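# Cada cosa con su etiqueta

Una caja de madera clara, unas pegatinas amarillas y una tarde de sábado. Con eso empezó Chalerm Hemmin a ordenar los cosméticos que guardaba en tres bolsas distintas, casi siempre mezclados y a menudo repetidos.
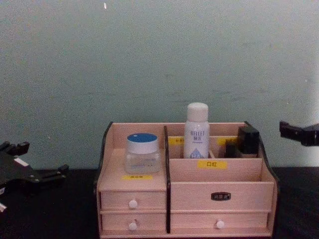
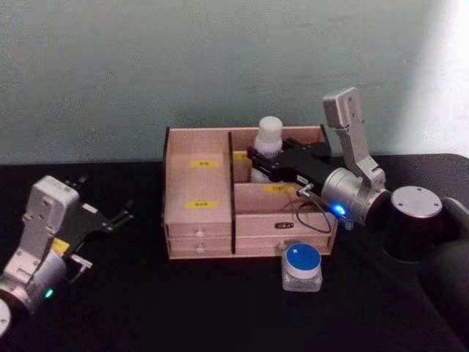 *El organizador de madera sobre la mesa negra, con sus etiquetas amarillas y los cajones de tirador blanco.*

El sistema es sencillo. Un panel oscuro vertical divide el mueble en dos. A la izquierda hay dos cajones pequeños, uno encima de otro, y sobre ellos una balda abierta donde cabe un tarro de crema. A la derecha, el compartimento de atrás es más alto y admite envases de pie, como un pulverizador. Las etiquetas están en chino: una dice 口红, pintalabios; otra, 补水, hidratación.

Hemmin, que lleva la tienda de menaje Jaidee, recomienda escribirlas por uso y no por marca. «Las marcas cambian cada pocos meses. La hidratación sigue siendo hidratación», explica. También aconseja poner la etiqueta dentro del hueco o en su borde, a la vista cuando se devuelve el producto a su sitio.

Antes de colocar nada hay que vaciar. En su caso salieron 73 artículos, contando muestras y frascos de viaje. Se quedó con 20. El resto estaba caducado, seco o era un tono que no se ponía nunca. El símbolo del tarro abierto que llevan muchos envases, con un número y una M, indica los meses de uso recomendados desde la apertura. Conviene apuntar la fecha en la base con rotulador permanente.

Kiros Zeleke, redactor del boletín doméstico Mernov, prefiere empezar por las medidas. Propone medir el envase más alto antes de comprar el organizador y dejar un par de dedos libres por encima si el mueble va debajo de un estante. Los pulverizadores dan problemas a menudo: caben sin el tapón y con él no.

En los cajones van las piezas sueltas – pinzas, gomas, sacapuntas, algodones – y en los huecos abiertos, lo de todos los días. Zeleke pone el límite en siete productos a la vista. Hemmin lo considera poco y admite que en su casa suele haber más.

La madera pide algún cuidado. Un paño apenas húmedo basta para el polvo de maquillaje, y las gotas de aceite se retiran enseguida con papel. En el baño, con el vapor de la ducha, las tablas finas pueden combarse. Ambos lo tendrían en el dormitorio, lejos de la ventana si le da el sol directo.

La limpieza inicial le llevó a Hemmin alrededor de 60 minutos, incluido el rato de escribir y pegar las etiquetas. Desde entonces repasa los cajones al cambiar de estación. En enero tiró dos máscaras de pestañas y un bálsamo.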